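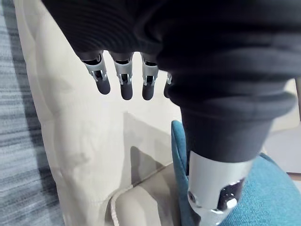
1. Background and question

This report was written for the second-year course in population and settlement. The assignment asked each student to pick one town and one immigration program and find out whether people who came through the program stayed. I chose Ritadcombe and its employer-sponsored work permit program, because my aunt processed paperwork for it and could tell me which office to write to.

Ritadcombe had been losing working-age residents for a long time before the program opened. The two largest employers, the Primeo packing plant and the Stutau care homes, could not fill evening and night shifts from the local area. Under the program, a worker comes on a two-year permit tied to one employer. After that the worker can apply for permanent residency, move to an open permit, or leave.

My question was: of the workers who finished the first permit, how many still lived in Ritadcombe one year later, and what did they say had made the difference?

2. Sources

I used two sources. The first was the permit register kept by the town's settlement office, which lists 2,253 permits issued since the program began. Names were removed before I got the file. The register shows the employer, the permit dates, whether family members were included, and the last known postal area.

The second was a short paper questionnaire. I left copies at the settlement office, the library and the Primeo canteen in February, and 303 came back filled in. Stutau did not allow copies in its staff rooms, so its workers are underrepresented. The form was in English only. I had planned a translated version, but the person helping me moved away before it was checked.

3. What the register shows

Of the permits issued, 947 had run their full term early enough to be followed for a year. The rest were still active, had been cancelled, or had ended too recently to count.

Workers whose spouse or children were named on the permit were more likely to still have a Ritadcombe postal area at the end of the year. This held for both employers, though the gap was wider at Primeo. Workers who came alone often had a forwarding address in a larger city within months of the permit ending.

The register has problems. The postal area is only updated when someone contacts the office, so a person who left quietly still appears as a resident. Cancelled permits are all entered under one code, whether the worker quit, was let go, or changed to another status. I left cancelled permits out of the comparison for this reason.

4. What people wrote

The most common complaint was housing. Several people described sharing a room on Chang Street with workers on the opposite shift. Rent was not always the issue – landlords wanted a local reference, and new arrivals had none.

The second was waiting time. A worker whose permit ends while the residency application is open can stay, but cannot easily change jobs. One person wrote, "I have the right to be here but every form asks for a date I do not have." Others said a bank or a car dealer had turned them down for the same reason.

Language classes got mixed answers. Day classes were liked by those who could attend. Night-shift workers said they slept through them.

5. Limits and next steps

The questionnaire reached people who were still in town, so it says little about those who left. A proper follow-up would need forwarding addresses and permission to use them, and the settlement office told me that permission would have to be asked for when the permit is issued.

I would also split the cancelled permits by reason. The paper files should contain this – I was shown one folder and the reason was written on the inside cover – but going through them all was more than one term's work.

Arash Zarei
Submitted October 30, 2021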